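# Open Day at Jedwood, 18/02/2025

We went to the Jedwood open day because two of our members had asked for a page on household robots, and because it was close enough to get there and back before dinner. The company rents a large apartment and uses it as a workroom. Visitors come in groups of six, leave their shoes or put on covers at the entrance, and get to stand in the same rooms where the daily work is done.

Most of the people in our group had expected a robot walking around with a tray. Jedwood does have an arm on a wheeled base, called Cluvo, and we were shown it at the end. The larger part of the visit was about the hand-held grippers. An operator holds one in each hand and does ordinary household jobs with them: picking up a cushion, moving a cup, putting a bottle back on a table. The recordings from these jobs are later used to train the arm. We were told that a person with a pair of grippers can get through far more jobs in a day than a person steering the arm by remote control, and that the grippers go into a backpack when the team works in somebody else's home.

The introduction took place in the living room. It covered how a session is set up, who is in the room for it, and how the recordings are checked afterward. A session at Jedwood lasts 28 minutes, followed by a break. The operators change over during the break, and the one coming off writes down anything that went wrong. The goal for this apartment is 2000 finished recordings by May, and at the time of our visit they were on schedule.

The pictures are from the living room, with the sofa in the middle and people standing and talking behind it. 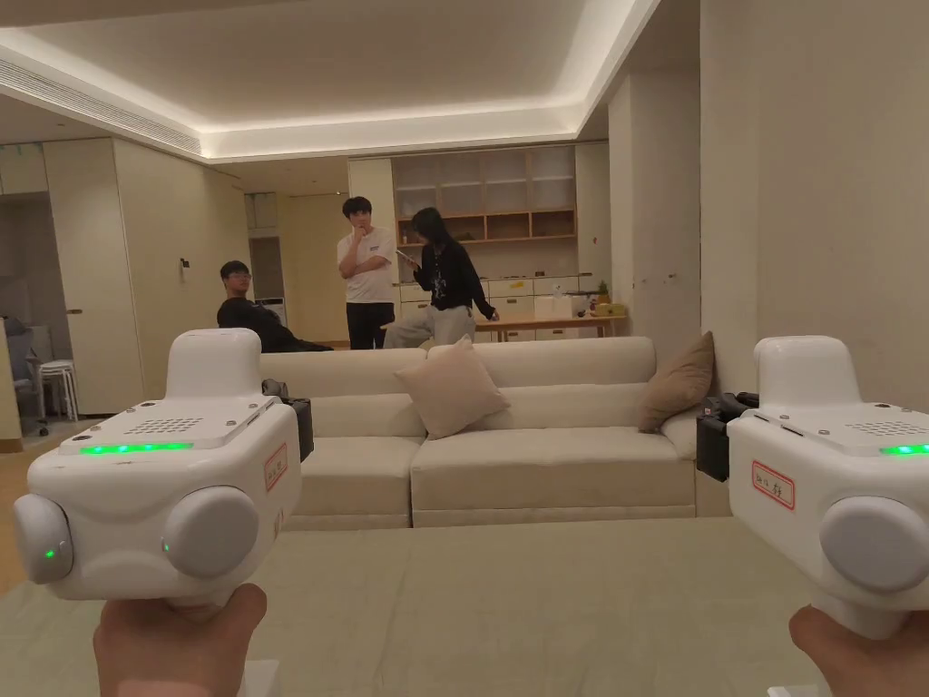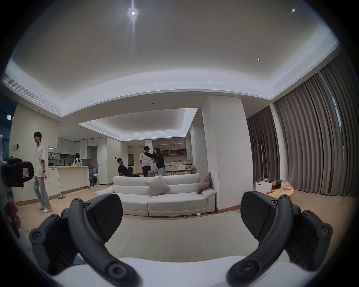

The job list is the part of the work we found most interesting, and we spent a long time on it. Every room has its own list, and the living room list had 114 entries on the day we were there. An entry is one short sentence, such as "put the cushion back against the armrest" or "move the bottle to the other side of the table." The operator reads the entry, does the job once, sets everything back, and moves on. Soft things are rated as harder than stiff ones, so the two cushions on the sofa would come under a different heading from the white storage box on the round table. Things with an odd shape have a heading of their own, and a pineapple like the one on that table would go there. The lists are rewritten every two weeks. Entries that have become too easy are dropped, and the operators can put forward new ones.

Several of us asked how tiring it is. The answer was that the arms get used to it but the wrists take longer. New operators start with one gripper and get the second after a few days. There is also a rule that nobody lifts anything above shoulder height with a gripper in each hand — one of the few rules that was repeated to us twice.

Another question was about privacy, since part of the recording is done in people's homes. Jedwood asks the household to put away mail, family photos and screens before the team arrives. The household can ask for any recording to be deleted, and gets a list of the dates and rooms.

We then moved on to the Cluvo demonstration. The arm was asked to pick up a folded dish towel and lay it in a basket. It did this four times. On the first try it closed too early and took hold of only a corner, but the towel still ended up in the basket. The second and third tries were clean. On the fourth it stopped halfway and had to be started again. The staff did not make excuses for this and simply wrote it down.

Cluvo is slow. It takes a long pause before each movement, and a person could have cleared the whole table while it dealt with one towel. Those who had seen the Shenoy arm at last year's trade show said that Cluvo was quieter and that the Shenoy was faster. The wheeled base is bought in from Brandus and is the heaviest part of the machine.

Some practical notes for members who want to go:

- The next open day is planned for May. Places are given out in the order the emails come in.
- The visit takes two hours, including the demonstration.
- There are no seats set aside for visitors, so tell them ahead of time if you can't stand that long.
- You may take pictures in the living room and kitchen. The room with the computers is off limits for cameras.
- Children over ten are welcome with an adult.
- Street parking is limited to one hour. Use the garage on the next block.

If you were in one of the other groups and have pictures of the Cluvo demonstration, please send them in. Ours came out too dark to use, and we would like to add a few to this page.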